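Segura tomb finds, anyone been yet?

draren_dig
Sun 19 October
So they finally let press in to the burial chamber under the old market at Segura. Seen maybe four photos and every article is the same two paragraphs copied. Headline everywhere is "tomb of the founder." Founder of what?? The inscription has one name fragment and half of that is a guess.

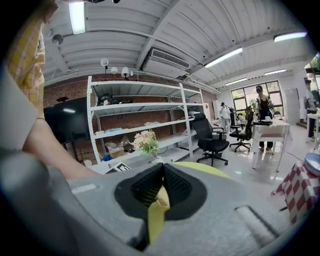
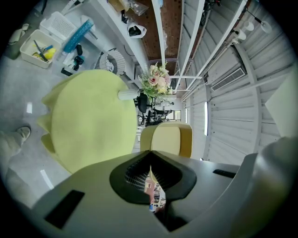

Anyway. The thing that bugs me is the sarcophagus was empty. No bones, no grave goods, nothing. The museum people say themselves it could be a shrine put up way later. That line is at the very bottom of the press release, where no reporter will ever get to.

wila_walker
Was there in June before they closed the street. 40 minute line to look through a plastic sheet. Couldnt see much, a step and some pale stone. Guard was nice though, let my kid go up twice.

On the founder thing, I think you're being hard on them. Old writers put his grave right around that market. It's not nothing.

draren_dig
Old writers put his grave in three different places. One of them is in Wila.

wila_walker
lol ok. We'd have heard about it here.

potsherd12
Agree with draren mostly. A shrine is still a big deal! An empty box that people came to for centuries, I'd rather read about that than another "king found" story. But no museum is going to sell tickets to "possible later shrine, occupant unknown."

Does anybody know if the catalog is out? Last I heard it had 1,259 entries, mostly pottery, and they were holding it back for the opening.

slowtrowel
Catalog is out but only at the desk, not online. 20 for the paperback. I have it. Photos are good, the maps are terrible, no scale on two of them. Chamber gets 12 pages and a lot of that is about the roof repair.

And I'll disagree with both of you. The stone is early. Same soft local stone as the first town wall, same tool marks. Later builders didn't use it, they had better stuff from the Draren quarry by then. If it's a later shrine, why build it out of junk?

draren_dig
Reused blocks. Happens all the time. Somebody pulls down a bit of old wall and there's your stone.

slowtrowel
Then you'd expect the blocks to be different sizes. They aren't. See the drawing on the fold-out page, whole course is cut to fit.

draren_dig
Don't have the fold-out. Could you scan it? If the course is regular I'll take that back, some of it anyway. Still doesnt give you a king.

slowtrowel
Will try tonite, scanner is being a pain. And I never said king.

potsherd12
Please post it here and not in a message, want to see it too.

wila_walker
Does the ticket cover the museum upstairs as well or is that separate? Going back with my sister and she will not stand in a line for one step.

slowtrowel
Separate. Chamber is timed entry now so the line should be shorter. Go early, tour buses come after lunch.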